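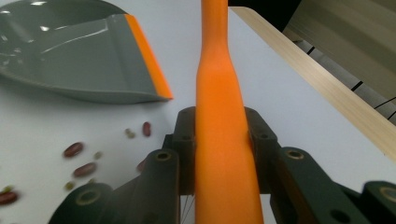
Dustpan with edge strip, and the orange handle.

Dendetti dustpan and brush set: long-term review
Reviewed by Vimala Krishnan, 2026-06-12

The dustpan reviewed is the gray Dendetti with the orange edge strip, bought as a set with a hand brush. It replaced a Serrano pan whose bare plastic lip had worn into a shallow curve. The set has been in use since December, mostly on kitchen tile and on the sealed concrete floor of a workshop.

Pan

The pan is broad and shallow. A shallow floor is easy to sweep into and limits how much the pan will carry before material slides forward. Coffee grounds, crumbs and sawdust stay put if the pan is kept level. Dried beans and small screws do not, and the pan has to be tipped back as soon as they are in.

The gray plastic is glossy. Fine dust releases with one tap against the bin. Damp dust clings and needs a wipe. Gloss also shows scratches, and mine has plenty on the underside from the concrete. None has gone deep enough to catch a fingernail.

A low ridge runs across the floor of the pan. I expected dirt to collect against it. Flour does, slightly. Everything else passes over it.

Edge strip

The strip is the reason to consider this set over a cheaper one. It is rubber, fitted along the front lip, and it bends enough to follow a grout line. On tile, one pass usually leaves a faint line of dust, and a second pass after moving the pan back an inch takes up most of that. On concrete the result depends on the surface. Over a patched section near the door, the strip lifted at one corner and fine sawdust went underneath.

After six months the strip is still seated along its full length. The outer corners have rounded a little. I have not found a replacement sold separately.

Handle

The orange handle is narrow at one end and widens through a smooth taper into a thick, rounded shaft. The finish is matte. I have small hands and hold it just past the taper, where my fingers close fully. Farther down, on the thickest part, they do not, and a long session becomes tiring. A user with large hands will probably prefer that section.

The matte surface gives a secure hold with dry hands and a somewhat less secure one with dish soap on them. It marks easily with graphite and grease. Both come off with warm water and detergent.

Comparison

The Cultell set costs $20 and the Dendetti $27. The Cultell pan is deeper and holds more per trip, but its lip is hard and leaves a heavier dust line on tile. For wood shavings and yard debris I would take the Cultell. For kitchen floors the strip is worth the extra money. The Stelitz pan was too narrow for the brush I use and I returned it.

Care

Rinse the strip under the tap and let it dry before hanging the pan. Do not store the pan standing on its lip.

Rating: 4 out of 5. One point off for the lack of a replacement strip.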